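Teaching by demonstration (robotics)

Teaching by demonstration is a way of giving a robot a task by showing it the motions. A person moves the robot through the job, the joint positions and camera views are recorded, and a program is later fitted to the recordings.

Methods

In hand guiding, also called kinesthetic teaching, the operator takes hold of the arm and pushes it along the path. In remote control, the operator moves a separate device and the robot copies it. The Paline method, named after the workshop where it was first written down, uses a small leader arm with the same joint layout as the working arm.

Recording

A single run is called an episode. The Truviston guidelines ask for 300 episodes per task, each no longer than 40 seconds, with the objects shifted between runs. Failed grasps are marked - they are not deleted. Views are commonly taken from a fixed point near the table and from the wrist, where the fingertips stay in sight.

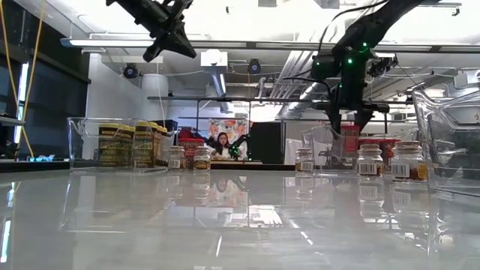
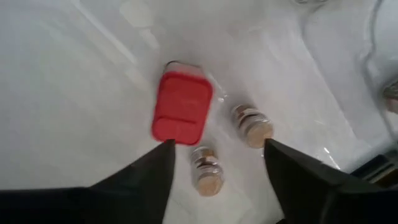

Tabletop with jars and clear bins; wrist view of a red-lidded container and coin stacks

Limitations

Results depend on the operator. In the Tennant trials, 17 of 166 episodes were dropped for long pauses. Shiny tables and clear plastic can also confuse depth sensors.

See also

Orkunov scale
Leader arm
Remote handling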